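2. Planning Your Purchase and Your Space

Before you fill in the Mernex order sheet, please sit down with this section for a little while, ideally with a cup of something and with whoever signs for equipment where you work. Most of the calls we get at Wetesano in the first month are about things that could have been settled before the arm was ever ordered, and a good many of them come down to power, cable and floor.

2.1 Working out the budget

1. Start with the job, and write it down in one plain sentence ("pick up a part here, set it down there"). If the sentence keeps growing, you may be looking at two jobs, and it's kinder to your budget to buy for the first one and come back for the second.

2. Price the arm and the gripper together. The Mota gripper is listed on its own line of the order sheet, and people do miss it.

3. Add the stands. A tripod takes up more floor than you'd think once its legs are spread, so count that floor as part of the work area, the same as you would the table.

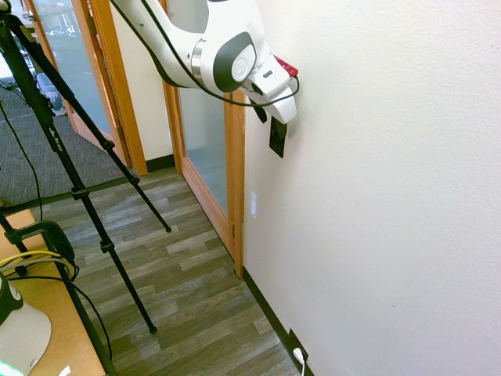 4. Set aside some 98 dollars for the small stuff: cable ties, clamps, tape, labels, a spare extension cord of a proper rating. I know it sounds like a silly line to put in front of a manager, but these are the things somebody ends up buying out of their own pocket, and that isn't fair to anyone.

5. Add the Rekeo mounting kit (249 dollars) if the arm is going on a table that wasn't made for it. Check the tabletop first, using the chart in Section 3, before you decide you can do without.

Note: Prices are those in effect on December 10, 2023. Quotes issued in November will be honored as written.

2.2 Walking the room

Take a tape measure, a pencil and the floor plan, if you have one, and walk the room slowly. It's a pleasant half hour, and it saves a great deal of grief later on!

1. Mark every outlet on your plan, the ones down by the floor included. Write next to each one what is plugged into it today.

2. Open every door as far as it goes and mark the swing. The arm's full reach, with the gripper fitted, must stay clear of it.

3. Trace the path each power cord will take. Leave enough slack that nothing pulls tight, and keep the loops away from the feet of any stand. A cord lying across open floor needs a cover or a new route before people start walking there.
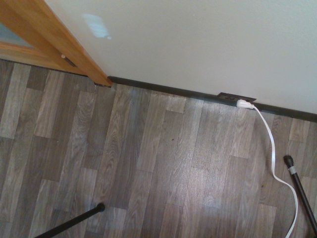
4. Measure from the table to the outlet along that path, not in a straight line through the air, and add a little extra. Write the figure on the order sheet under "Supply cable."

5. Look at the floor itself. Hard plank and carpet behave differently under a stand, and if your work area crosses from one to the other, plan to keep each stand entirely on one side.

CAUTION: Do not run the arm from an outlet that is loose, cracked or warm to the touch. Have an electrician see to it first, and put the cost in your budget.

CAUTION: Never let a power cord pass through the area the gripper travels in.

2.3 Sending us your plan

Send the finished order sheet and your marked-up floor plan to Tài Âu in our planning office, who will go over them with you before anything is charged. Please allow 2 weeks for a reply.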